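4.2 Bin-picking trials with the Clovach kit

The second product in the review was the Clovach picking kit, sold by Climbridge as an add-on for arms that a workshop already owns. The kit is made up of a gripper, a wiring harness, a small control box and a licence for the picking software. Our copy was bought at list price through the normal sales channel. Climbridge was told that a review was under way but had no part in planning the trials and did not see the results before they were written up.

Fitting took longer than the manual suggests. The gripper bolted on without trouble, but the harness is supplied in one length only and had to be routed twice before the arm could turn its wrist through the full range set in the software. The manual gives one drawing for this step and it covers a different arm. After an email to the supplier we were sent a better drawing, which we followed from then on. Calibration is done from a menu and needs no outside tools. We repeated it at the start of each block of trials.

The task was the same one used for the Zuldale kit in Section 4.1. Rectangular blocks were tipped into a metal bin and the arm had to take them out one at a time. Two bins were clamped side by side so that the arm could work from one to the other. The blocks came in two colours, but the software was not asked to sort them. A run ended when the bin was clear or when the software gave up and asked for help. All runs were completed in August by the same operator, Katherine Pacheco, who had not used either kit before. 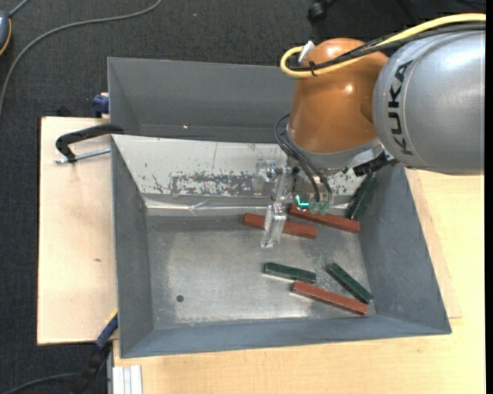
Figure 6. The gripper over the front bin during the Clovach trials, with six blocks in the bin.

In total the kit made 694 picking attempts over 135 runs. Of these attempts, 39 failed. We counted an attempt as failed if the fingers closed and no block left the bin, or if a block was dropped before it reached the release point. Most failures were with blocks leaning against a sloping side of the bin, where the software tended to choose a grip too close to the upper end. Blocks lying flat on the floor of the bin gave little trouble, even when two were close together.

The software asked for help in 28 runs. The message on the screen is the same in every case and does not say whether the block could not be found or could not be reached. The operator had to look into the bin and guess. The log file does hold this information, under a numeric code, but the codes are not listed in the manual. We think this is the weakest part of the product for a small workshop, where the person called over to the machine may not be the one who set it up.

We also tried the optional grasp planner described by Rusu, which Climbridge sells as a separate licence. It chose lower grips on leaning blocks, but planning was slower and we did not run enough trials to give a failure rate. It is left out of the comparison in Section 5.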